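4.3 Storing small items on the Gruvano shelf unit

Read section 4.2 before you load the unit for the first time. The unit must be fixed to the wall and the feet levelled.

1. Fit the slatted racks with the smooth side up. Push each rack back until both clips close.

2. Place heavy items on the lowest rack. The load limit is 136 kg for the whole unit.

3. Put round items in a holder so that they cannot roll.

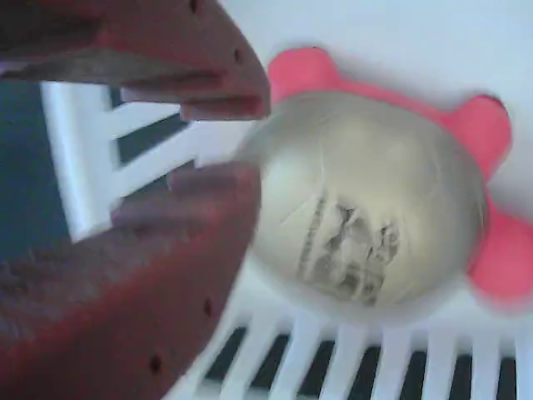 Fig. 7. Ball in lobed holder, on white slatted rack.

Note: holders are not supplied with model 234. Order part 697 from Wonow.

4. Check the clips again after loading. A clip that has opened must be pushed home by hand – do not use a hammer.

5. Wipe the racks with a damp cloth and dry them before you replace the contents. Do not use bleach or wire wool.
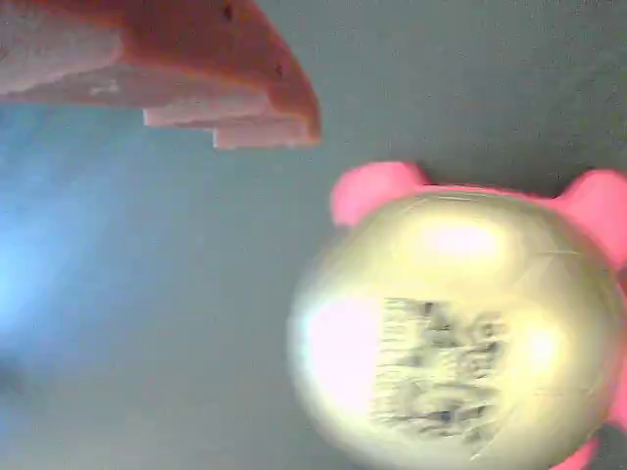
The same cloth may be used on the side panels, but not on the wall bracket, which is greased at the factory. If grease gets on a rack, remove it with washing-up liquid and warm water.

Caution: do not climb on the unit. Keep children away until the wall bracket has been tightened.

6. Leave a gap of 2 cm between soft items and the side panels. Foam goods can mark if they are pressed against the metal for long periods.
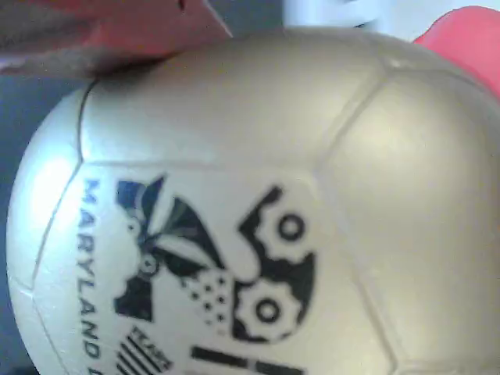

4.4 Moving the unit

1. Empty all racks, starting at the top.

2. Undo the wall bracket with the key supplied. Keep the screws – they are needed for refitting.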